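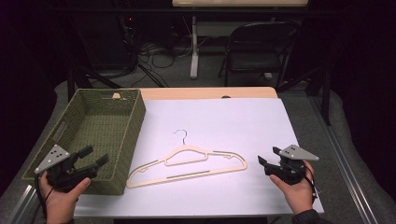
1/ Mercury retrograde and the great closet purge, a thread

May 13, 2026

I have been doing charts for other people for long enough that I should know better than to start a big sort-out on the advice of my own horoscope. And yet. My app said "release what no longer serves you," and by lunch I had released a perfectly good raincoat.

2/ For the new followers: hello. I write about astrology, I believe in perhaps two-thirds of it, and the two-thirds changes depending on who has been rude to me. Yes, I will look at your Venus. No, I will not tell you whether to text him.

3/ Today's topic is the backward planet everybody blames for their printer. Mercury goes retrograde three or four times a year, for three weeks or so each time. Add the shadow periods on either side and you're covering a very large chunk of the calendar. At that point it's less an omen and more a climate.

4/ What I tell clients: look at the house it's moving through in YOUR chart. Sixth house, check your work email before you hit send. Third house, your sister is going to misread a text. Twelfth house, you'll lose your keys and then have a dream about them.

5/ What clients hear: do not buy a toaster.

6/ A woman at the Neltau night market once asked me to choose the day for her kitchen reno. I gave her a lovely window, Moon in Taurus, well aspected. The tiler came nine days later. He had his own chart, I suppose.

7/ Someone always asks about contracts. The old rule is don't sign. The rent, however, is due whether Mercury is direct or not, and my landlord is a Capricorn. Sign the thing. Read it first. Read the bit about the parking twice.

8/ A word on apps. I've been running 2 of them side by side since August, Andurer and Biltano, out of what I called research and my partner called a cry for help.

9/ Andurer is very gentle. Everything is an invitation. Mars square Saturn is "an invitation to pause." Losing your wallet on the streetcar is presumably an invitation to walk.

10/ Biltano talks like a hockey coach. "Today you will be tested." By whom? It was a Sunday. I had soup.

11/ They also disagree on my rising sign, because one of them had me down as born at noon. I was not born at noon. My mother has been extremely clear on this point, usually at Christmas.

12/ Which is the one piece of real advice in this thread, so I'll put it plainly: get your birth time off the long-form certificate, if yours has it. "Sometime after supper" can move your ascendant a whole sign, and then every house in the chart slides along with it.

13/ If you truly can't find it, leave the houses alone and work with the planets by sign and aspect. You can get a great deal out of a Sun-Moon pair. You can get a whole evening out of a Venus-Pluto square, and some of us have.

14/ I kept a notebook for the apps. 173 daily readings. I marked each one at bedtime as hit, miss, or could be said of a labrador. I'll let you guess which column won.

15/ The hits were good, though. One morning Biltano said "an old debt returns" and my cousin paid me back for a canoe rental I'd forgotten about. I've been insufferable ever since.

16/ People ask what the point is if I'm this grumpy about it. I like the attention it makes you pay. You look up at the Moon on the way home from the bus and you know which sign she's in - and it's a slightly better walk.

17/ Also I like the colour on the old printed ephemerides. Mine came from Joseph Books, back when they had the shop with the slanted floor, and it smells like somebody's cottage. The cover fell off in the second year. I use it as a bookmark.

18/ Back to the closet. By the app's reckoning I should be done by the New Moon. By mine I have donated four sweaters and bought two of them back.

19/ Next thread will be eclipses and why your ex resurfaces near them. Leave your Moon sign in the replies if you like. If you're a Scorpio you were going to read this without liking it anyway, and I see you.

20/ Would anyone like a raincoat? Never mind, I've just checked the forecast and I'm going to go get it.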